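May, 2:20 pm, Wisden bench

Back on the desktop teardown with the Kurnley arm! Libor Tóth wants to know if it could take over the dull part of the repair pile – boards, sockets, cables – and I'm more hopeful than I was in winter.

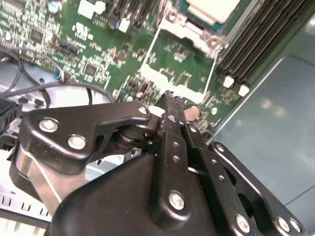
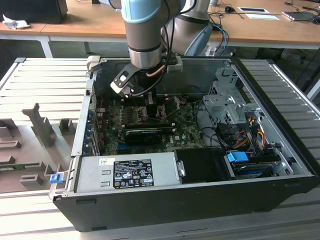
Arm over the Dell tower, case on its side.
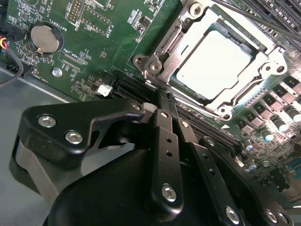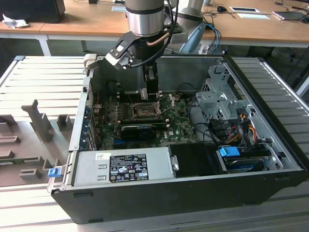
Cables still worry me most. A rigid part stays where the planner thinks it is, a wire bundle never does. Tichý's new grasp code gets 84 tries next, then the lever. Ask Irkix about softer pads.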